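What Does a Curator Do?
A guide for young visitors to the Vakusside Gallery

When you visit an art gallery, you see paintings on the walls and sculptures on stands. Someone had to decide which works to show and where each one should go. That person is called a curator.

Choosing an idea
Most exhibitions begin with an idea. It may be a color, a place, a period of history or a question. The idea helps the curator decide which works belong together. Our June exhibition, Nirnov, is about rivers. It has 33 works by 9 artists, and every one of them has something to do with moving water.

Finding the works
A gallery does not own everything it shows. Some works are borrowed from other galleries, from artists or from families. This is called a loan. Both sides sign a paper that says how long the loan will last and how the work must be cared for.

Planning the rooms
The curator of Nirnov, Chibuzor Afolabi, began with a small cardboard model of our two rooms. Tiny paper copies of the works were moved from wall to wall until the plan was ready. Large works need space around them. Drawings on paper need soft light - strong light can make them fade.

Writing the labels
A label gives the name of the artist, the title of the work, the year it was made and the materials used. Some labels also tell a short story. Labels at our gallery are hung low enough for younger visitors to read.

Before you go in
Coats and large bags must be left outside the exhibition rooms. Please keep your hands away from the works, even if they look strong.
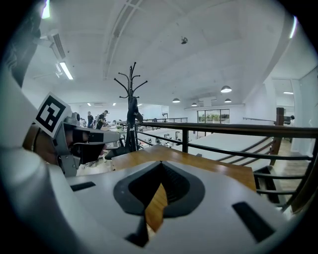 Try it yourself
Choose 5 objects at home that share one idea. Ask an adult before you borrow anything. Arrange the objects on a shelf, write a label for each one and give your exhibition a title.

Words to know
Exhibition: a group of works shown to the public.
Loan: something borrowed for an agreed time.
Curator: a person who plans an exhibition.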